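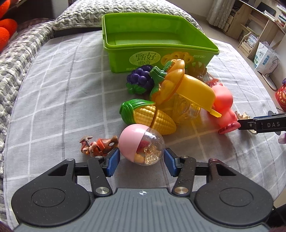
Bedroom toy set, both grippers in use. Green tray at the back.

Ghumman home manipulation project
Progress report to Vondard, equipment line
March 23, 2020

Short version first, as I know this goes into a pack with others. Recording is going on, the equipment we have is holding up apart from the pads, and we'd like to change how the second half of the equipment money is spent. No increase asked for. One decision needed from you, see the end.

Where we are

53 sessions recorded and checked at the point of writing. All in ordinary homes, mostly bedrooms and kitchens, with hand-held grippers and cheap toys or household things. Pick up, put in, take out, pass from one hand to the other. The arms themselves come later in the plan and it's the arms that this report is mostly about.

The plan you approved had us buying both arms in February. We didn't. Atif went through the first batch of recordings and thought we'd be choosing the arms blind — we had no real idea yet how wide a grip we needed, or how far anyone reaches in a small room. I agreed with him. So the order was held and that money is unspent.

What the recordings say about what to buy

Opening width. Round things are the ones that decide it. Toy fruit, balls, capsule toys, jars. Long thin things can be taken by the narrow side and any gripper on our list will manage them. A fat round thing has no narrow side. Naheed is making a table of the widest object in each session and that table should fix the minimum opening for the arm grippers. Two models have already gone off the list on this alone.

Soft surfaces. We budgetted for table work. A lot of homes have one small table and it's full, so people do things on the bed. A bin on a mattress tips and shifts when anything presses on it, and an arm bolted to a bench is no help there. Means a mobile stand or a clamp that can go on a bed frame. Neither was in the original budget. Price for the stand further down.

Bins with sides. Going down into a bin needs clearance round the fingers, not just between them. The bulky finger mounts on the Zosberg demo unit hit the rim over and over when Atif tried it. Slimmer ones wanted.
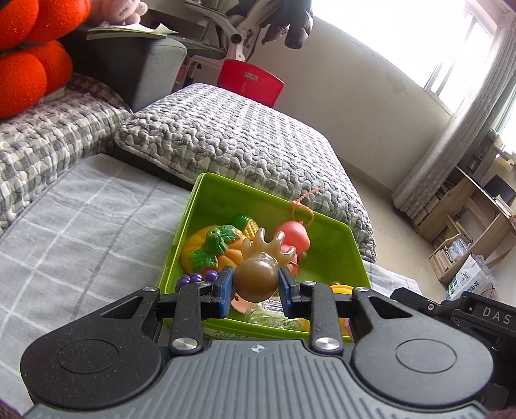

Toy pineapple between the finger pads, green storage box below.

Two hands. Original bid had one arm in year one and a second in year two. Having watched the sessions I'd now say buy the pair together or don't bother. People steady things with the other hand far more than we wrote into the bid, and the recordings made with two grippers are the ones the modelling side keep asking for. Floarea says the same, and she was the one arguing for a single arm last summer.

Spending so far

Finger pads and spare pins, first order: £255
Storage drives and a second charger: £430
Toys, bins, bags, sheets for the kit boxes: small amounts, receipts with Shabnam
Travel to homes: inside the allowance
Arms: nothing spent

The pads are the one thing we under-planned. Fine for the first few weeks and then they go smooth, and a smooth pad on glossy plastic slides. You can see it in the recordings, the operator starts squeezing harder and going slower. We were changing pads when somebody complained. Now we change on a schedule. Costs more, but the sessions are comparable, which they weren't really before. I'd put pads down as a running cost for the whole project and stop treating them as a one-off. Revised sheet does that.

Storage was also low in the bid. Second drive was bought to keep one copy out of the building. Should have been there from the start, my fault.

Quotes

Skeno — pair of arms, controller, one set of grippers, delivery included. Training day extra. Their lead time has slipped once already and the sales contact wouldn't put a date in writing this week. Given the state of things I don't blame them.

Zosberg — cheaper for the pair but grippers are separate, and when those are added the gap more or less closes. Finger mounts too wide as above. They have offered to look at a narrower mount, no price yet. Service by post, meaning we lose an arm for however long the post takes.

Second-hand, one pair from a university store. Shabnam rang them. Older controller, no warranty, no spare pins to be had. Cheap, and I'd still say no.

My preference is Skeno, with payment split so that most of it is on delivery. Shabnam is asking whether they'd accept that.

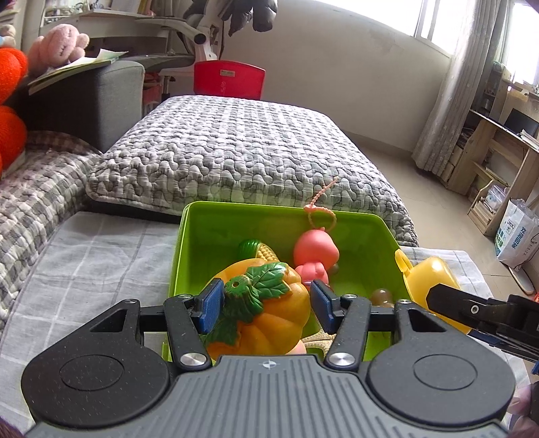
Fouzia Pirzada
Project lead, Ghumman

Plan for the next stretch

Home visits are paused for now. Team members who have grippers at home already will go on recording in their own rooms, same kit box contents, same task sheet. I don't expect the numbers to match what we'd planned. They should be enough to finish Naheed's width table and that is the bit the purchase hangs on.

Kit boxes are being made up so every recorder has the same things: a bin, toy fruit and vegetables, something round and clear, something with a handle, a few odd shapes. We'd like to post them out. Postage isn't in the budget, it's small, and I'd suggest moving it across from travel where there will obviously be an underspend.

Recording from home does raise the matter of who holds what. Shabnam now has a signed sheet for each gripper pair, with serial numbers and condition. One pair has a loose linkage pin, still usable, goes back to the workshop when there is a workshop to go back to.

Changes asked for on the equipment line

Arms, move from one in each year to a pair in year one. Total unchanged, timing changes.

Mobile stand, new item. Paid for by dropping the bench and the bench guarding, since the bench would stand there with nothing on it. Atif has a drawing and a price from a local metal shop, a bit under what the bench was down for. Attached.

Pads and pins, from one-off to running cost. Covered out of contingency for this year. For next year I'd need to come back to you.
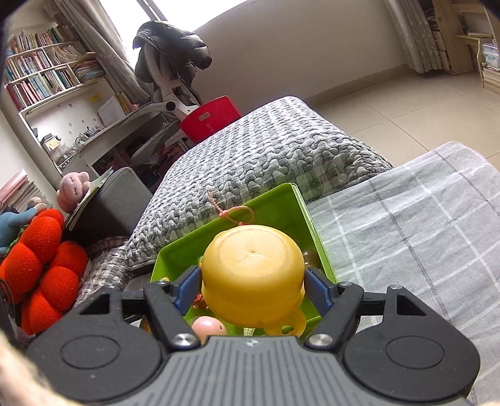 Training day from Skeno, keep it but push it back until people can be in one room. Atif thinks he could manage from the manual. I'd rather have the day. If it has to be done over a video call they should charge less for it and I've told them so.

Things that could go wrong. Delivery is the obvious one. If the arms come late in the year, the modelling side has recordings and nothing to run them on, and Floarea's contract ends before the testing is done. I've asked if her months can be moved, answer awaited. Prices are another, the Skeno quote holds for a limited time and then they requote. And we might find the stand is too wide for some of the bedrooms. Atif is measuring doorways from the session notes, where anybody wrote them down, which isn't everywhere.

Decision needed

Agreement in principle to buy the pair together in year one, so that Shabnam can get the split payment terms agreed while the quote stands. We wouldn't place the order untill the width table is finished and you've seen it.

Also a quick yes or no on moving postage across from travel. An email is fine for that.

Attached: revised budget sheet, both quotes, stand drawing and price, session list. The session list has two rows marked red, those are failed uploads being redone, please ignore the totals next to them.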